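Chapter 4
Brick, Bond, and the Ordinary Wall

In this chapter:
Why brick sizes stopped changing
The difference between a brick and a wall
Bonds and how to read them
What mortar does all day

In the town records of Senddale there is a complaint, lodged on a Thursday, from a baker who had bought 3,398 bricks and been delivered three different sizes. The brickmaker's defense was that they were all bricks. The town agreed with him, and the baker's wall went up looking like a mouthful of bad teeth. It stood for 47 years, which the brickmaker's family mentioned whenever the subject came up.

The baker had run into the first problem of masonry. A single brick is easy to make and easy to understand. It is baked clay, sized so that a bricklayer can lift it in one hand while complaining with the rest of his body. A wall is harder, for it has to persuade several thousand of these objects to behave as one, and clay is not naturally cooperative.

We live with the results and hardly look at them. Brick runs behind the counters of cafes, down the sides of parking garages, and along any apartment whose landlord would like to use the word "loft."
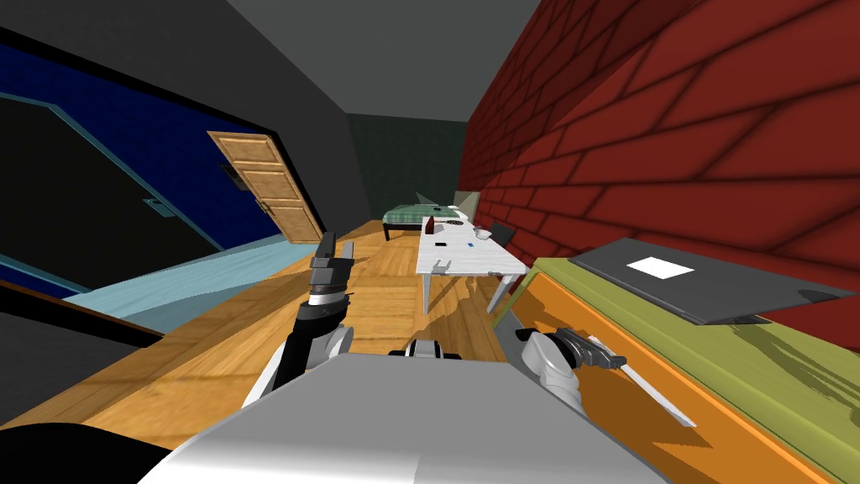 Figure 4.1 Dark red brick wall behind a low counter, computer rendering.

The arrangement of bricks in a wall is called its bond. Students often take the word to mean glue, and then spend a week confused. Glue, or the nearest thing to it, is the mortar. Bond is the pattern, and the pattern has one main job: to keep the vertical joints from lining up. Stack bricks directly on top of one another and each joint continues into the next, leaving a ready-made route for a crack. Cracks are lazy and will take it.

The plainest cure is running bond. Every brick is laid lengthwise, and each row, or course, is shifted so that its vertical joints miss the ones above and below. Gert Mabaso, who taught bricklaying in Kelport, used to set beginners a panel of 322 bricks in running bond and then go to lunch. He claimed he could grade the whole class from the doorway.

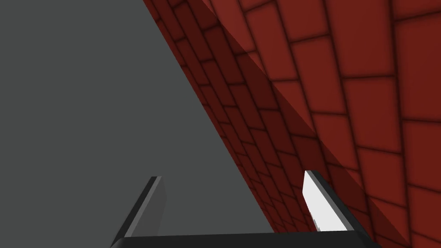 Figure 4.2 Running bond. Note the offset of the vertical joints from course to course.

Running bond has a weakness. With no brick turned to reach back into the wall, it makes a skin one brick thick, and a skin needs something to hold on to. Older builders solved this with headers, bricks laid with their short ends facing out, and we will meet these in Section 4.2 along with the long and rather bitter argument over how many are enough. Fereshteh Nazari's survey of the Wan warehouses, which we will use throughout the chapter, found both sides of that argument represented in the same building.

Before reading on, find a brick wall and look for the short ends.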